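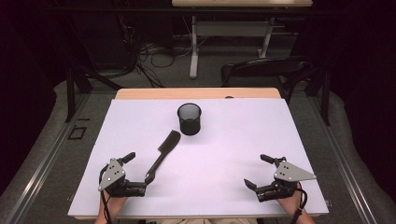

Handgreifer-Projekt: Kamm in den Becher, Griff klappt nur halb

Forum > Schüler- und Studentenprojekte > Robotik-AG

riltness_ag
Beiträge: 251

Hallo zusammen,
wir sind in der AG inzwischen beim zweiten Aufgabensatz. Die Aufgabe heißt "Kamm in den Stiftebecher", beide Hände haben je einen Greifer, gearbeitet wird auf der weißen Platte. Ziel sind 200 brauchbare Durchgänge bis Ende November, danach trainieren wir das kleine Modell und sehen, was dabei herauskommt.

Problem: Der Kamm liegt flach auf der Platte und der Stiel ist schmal. Mit dem linken Greifer kommt man seitlich an das Stielende, aber oft rutscht er beim Anheben weg oder dreht sich mit dem Kopf nach unten. Beim Becher selbst haben wir keine Schwierigkeiten, der bleibt stehen, solange man ihn mit rechts am Rand hält.

Wie macht ihr das mit flachen Gegenständen? Am Stiel greifen oder am Kopf?

Gruß
Faustino Barajas

kabelsalat77
Beiträge: 1000

Am Kopf. Der ist breiter, da haben die Finger mehr Fläche. Am Stielende hast du einen langen Hebel, und der ganze Kamm hängt dran. Dass der sich dreht, ist normal.

Brisico
Moderator

Sehe ich anders. Wenn er den Kamm am Kopf nimmt, muss der Stiel zuerst in den Becher. Dafür muss er das Ding in der Luft um fast eine halbe Drehung schwenken, je nachdem, wie es liegt. Wir hatten das letztes Jahr mit Zahnbürsten, die Bewegungen sahen in jedem Durchgang anders aus, und das Modell hat daraus nichts gelernt. Griff in der Mitte, kurz hinter den Zähnen, und immer gleich.

Frage dazu: Liegt der Kamm bei euch immer an derselben Stelle?

riltness_ag
Beiträge: 252

Nein. Bisher haben wir ihn nach jedem Durchgang irgendwie hingelegt, meistens links vom Becher und schräg, mit dem Kopf zum Becher hin. Der Becher steht fast immer in der Mitte, eher hinten.

Brisico
Moderator

"Meistens links und schräg" ist das Problem. Dann habt ihr im Datensatz eine Lage sehr oft und alle anderen kaum. Entweder ganz fest oder richtig verteilt. Macht euch eine Liste mit Startlagen und hakt sie ab. Den Becher auch versetzen.

salinas_l
Beiträge: 38

Würde ich für eine Schul-AG nicht so hoch hängen. Erst mal feste Lage, fester Becher, und zeigen, dass es überhaupt geht. Verteilen kann man danach. Wir haben gleich am Anfang alles variiert und standen nach mehreren Wochen mit einem Haufen Aufnahmen da, mit denen keiner etwas anfangen konnte. Frust bei den Jüngeren war groß, zwei sind in die Foto-AG gewechselt.

Zum Rutschen: Was habt ihr auf den Fingern? Nur die kleinen schwarzen Pads?

riltness_ag
Beiträge: 253

Ja, nur die. Schrumpfschlauch haben wir probiert, der hat sich nach einer Doppelstunde abgelöst.

kabelsalat77
Beiträge: 1001

Fahrradschlauch, aufgeschnitten, mit Kontaktkleber. Hält ein Schuljahr. Vorher die Finger mit Spiritus abwischen, sonst hält auch der nicht.

Und wo wir dabei sind: Die Kabel an den Greifern würde ich am Unterarm festmachen. Auf dem Bild hängt das linke in einem Bogen neben der Hand herunter, das rechte geht über das Handgelenk. Wenn man damit nach vorne greift, zieht es irgendwann am Stecker. Klettband, zwei Stück pro Arm. Unter dem hinteren Tisch könnte man auch mal aufräumen, aber das sagt der Richtige.

Erico
Beiträge: 94

Klettband am Unterarm habe ich wieder abgemacht. Wenn der Nächste dran ist, muss man alles lösen und neu anlegen, und bei Schülern mit dünnen Armen rutscht es sowieso. Wir führen die Kabel über die Schulter nach hinten, mit einer Schlaufe an der Weste. Wechsel dauert damit eine halbe Minute.

Beim Griff bin ich bei Brisico. Mitte, kurz hinter den Zähnen. Allerdings von oben und nicht von der Seite. Von der Seite schiebt man den Kamm über die Platte, bevor die Finger zu sind.

kabelsalat77
Beiträge: 1002

Von oben kommt man mit den Fingern aber nicht unter den Stiel. Bei einem flachen Kamm sind das vielleicht zwei oder drei Millimeter, da stoßen die Fingerspitzen auf die Platte.

Erico
Beiträge: 95

Man muss nicht drunter. Man muss links und rechts daneben und dann zudrücken. Mit Gummi auf den Fingern geht das, ohne nicht, da gebe ich dir recht.

riltness_ag
Beiträge: 254

Danke, das hilft schon mal. Wir machen jetzt Folgendes:

Fahrradschlauch auf alle vier Finger.
Griff von oben, kurz hinter den Zähnen, immer mit links.
Becher bleibt vorerst fest, für den Kamm fünf Startlagen, mit Bleistift auf der Platte markiert.

Die bisherigen Durchgänge mit dem Griff am Stielende würde ich ungern wegwerfen. Kann man die mit reinnehmen?

Brisico
Moderator

Nein. Zwei verschiedene Griffe für dieselbe Aufgabe, und das bei so wenigen Daten. Heb sie in einem eigenen Ordner auf. Und die Bleistiftmarken sieht die Kamera mit. Das Modell kann sich dann an den Strichen orientieren - bei uns ist genau das passiert. Nimm eine Schablone aus Pappe und zieh sie vor dem Start weg.

salinas_l
Beiträge: 39

Ich würde sie mitnehmen und einmal mit und einmal ohne trainieren. Ist doch eine AG, der Vergleich ist für die Schüler interessanter als das Endergebnis. Und für das Plakat habt ihr gleich ein Diagramm.

Brisico
Moderator

Wenn die Rechenzeit da ist, von mir aus. Aber dann sauber getrennt benennen.

riltness_ag
Beiträge: 255

Rechenzeit haben wir, der Rechner läuft über Nacht im Serverraum. Dann trennen wir die Ordner und machen beides. Pappe besorge ich aus dem Kunstraum. Welchen Kontaktkleber nehmt ihr, den mit oder ohne Lösungsmittel? Im Werkraum dürfen wir nur ohne.

kabelsalat77
Beiträge: 1003

Ich nehme den mit. Ohne habe ich nicht getestet. Kleb ihn halt zu Hause auf dem Balkon, die Finger kann man ja abschrauben, oder?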